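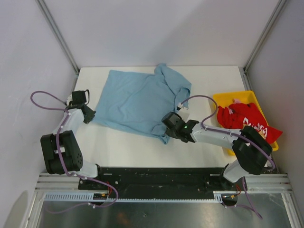

The blue one, spread out. It made the cut.

So I've been back from Rasby for nine days now and my suitcase is finally off the landing, which in this house counts as a speedy recovery. I promised a few of you a proper write-up of how I got on with hand luggage only, and as I've had three emails about it (hello Mum, two of those were you) I'd better get on with it.

A bit of background for anyone new. I'm a terrible overpacker. When we did the coast a few years back I took four pairs of shoes for a long weekend and wore the ones I'd travelled in. I once packed a hairdryer for a campsite. So when Khurram Rana from my old work suggested a walking trip in May, six nights, three different guesthouses and our own bags on our own backs the whole way, I said yes very quickly and then went upstairs and looked at my wardrobe in a cold sweat.

The budget airline wanted £42 each way for a hold bag, and that was what settled it. I'd rather spend that on dinner. I borrowed a rucksack from my sister, a Munaletti one she's had for ages with a zip you have to talk to nicely, and laid everything I wanted to bring on the bed. Then I took half away. Then I put some back - the cardigan, mainly.

What I ended up with was four T-shirts, two pairs of trousers, one pair of shorts, the cardigan, a waterproof, pyjamas, pants and socks for four days and a bar of that green laundry soap. I was very doubtful about the T-shirts. I get through T-shirts like nobody's business in hot weather and I don't like the clingy sporty sort, so these were just ordinary ones from the drawer. I washed two of them in the sink at the second guesthouse and hung them over the balcony rail, and they'd dried by breakfast. Khurram had brought one of those stretchy travel washing lines and was very smug about it until it pinged off the shutter and his socks went into next door's courtyard!

Folding or rolling, then, because I know some of you have strong feelings. I rolled on the way out and folded on the way back. Rolling got more in, I think, but everything looked like it had been slept in. Folding flat and stacking the lot in one pile meant I could lift out the whole pile and find things, and I didn't end up swearing at a rucksack at half past six in the morning. I'm a folder now. Sleeves in, bottom up to the neck, in half again. My gran did it that way and I don't know why I ever stopped.

The walking itself was lovely, by the way. Day two was the hard one, up from Rasby to the chapel above Sistau, 1,060 metres at the top according to the sign and I felt all of them. There's a little hut selling lemonade up there and I have never in my life enjoyed a drink so much. The path down has 158 steps at the end of it (painted on the wall, bless them, or cruel, depending on your knees). Our second host, Radomir Dervishi, met us at the bottom with plums and told us most people take the bus.

We ate at a place called Janevski two nights running. Bean stew, bread, a sort of pepper relish I've been trying to make at home since with no luck. If anyone has a recipe that doesn't involve owning a barbecue, please put it in the comments.

Things I didn't need: the shorts, the second book, the travel adaptor (I'd brought the wrong one anyway). Things I badly missed: proper slippers. Tiled floors first thing in the morning are no fun, and I shuffled about in walking socks for a week. I've since bought some fold-up ones, over the top maybe, but they weigh next to nothing and they'll live in the rucksack.

Would I do hand luggage only again? Yes, for a week. For a fortnight I'd want to know there was a washing machine somewhere along the way. I loved walking straight out of the airport without standing at the carousel, and I loved coming home to one small load of washing.

Next post will be the route itself, with the bus times, once I've found the bit of paper I wrote them on. I've a feeling it's in the pocket of the trousers that are in the machine.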